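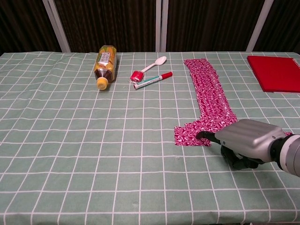
A plastic drink bottle with a yellow screw cap on a checked tablecloth.

How to Move a Former Employer's Retirement Plan into an Individual Account

Participants who have left Costhorpe may transfer their vested balance to an individual retirement account held elsewhere. The steps below apply to a direct rollover, in which the money passes from one institution to the other and is never paid to the participant.

Before you start

Have your most recent plan statement at hand, together with the account number of the receiving account. If you have not yet opened that account, do so first. Pre-tax contributions should go to a traditional account. Roth contributions should go to a Roth account, and a participant who holds both kinds will need two receiving accounts.

Step 1. Confirm your vested balance

Sign in to the Ziruvach participant portal and select "Balances." Employer contributions that have not vested are shown on a separate line and cannot be transferred. In the sample statement supplied with the plan guide, the vested balance is $3,584.

Step 2. Check for an outstanding loan

A loan that remains unpaid when the account is closed may be treated as a taxable distribution. Contact the plan office before going further if your statement shows a loan.

Step 3. Request the rollover

Complete Form 11 and mark "Direct rollover" in Section 6. The check must be made payable to the new institution for your benefit. Do not select "Cash distribution," as tax will generally be withheld from the payment.

Step 4. Invest the money once it arrives

Transferred funds are usually held in cash until you give instructions. Allow nine business days for the transfer, then sign in to the new account and choose your investments.

Step 5. Keep your records

The plan will issue a Form 1099-R for the year of the transfer. A direct rollover must be reported on your federal return even when no tax is due.

Requests received during the November fund change will be processed after it closes. Questions about Form 11 may be addressed to Ovidiu Munteanu, Plan Services, Clukholm office.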